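Prunell Serving Tray, White, Large

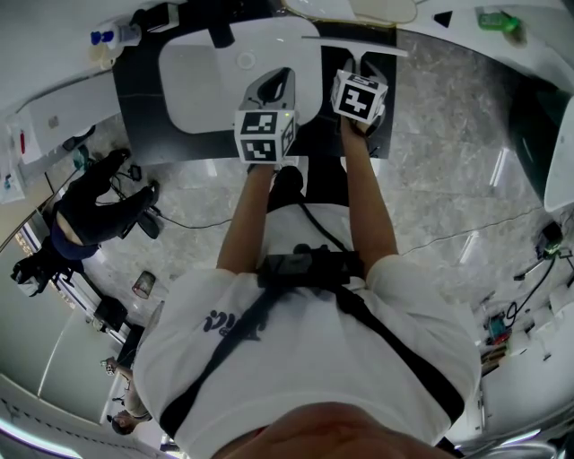 Large white tray on a black work surface, rounded corners, round recess near one corner.

Noro item 293. In stock again, ships in 2 days.

Big plain tray for the kitchen, the desk, the craft table. Rounded corners all the way round so nothing catches on a sleeve. Small circular recess up in the corner. Most people put a cup there, some use it for rings, clips, screws, whatever.

White only for now. Gray was meant to arrive in February, still waiting on Hayes for a date. Will update this page when we hear.

Details
Length: 41 cm
Color: white
Finish: matte, wipes clean
Shape: rounded rectangle
Sold: singly or in a set of 5

Care
Warm water, bit of dish soap, soft cloth. No scouring pads please, they leave marks and we can't take those back. Not for the oven or microwave. Dishwasher ok on the top rack if it fits, measure first.

Good to know
Shows up well on a dark table, easy to spot crumbs and small parts. Sits flat, no feet. Stacks with the older Prunell trays but not with the Voneo ones, diffrent corner radius. Lid sold seperately.

Shipping and returns
Single trays go out in a padded sleeve, sets go in a box. Returns within 41 days, unused, original wrap if you still have it. Arrived chipped? Send a picture with your order number and we'll get a new one out.

Also from Noro
Prunell small tray
Voneo drawer insert
Hayes counter mat, black

Page updated March 13, 2024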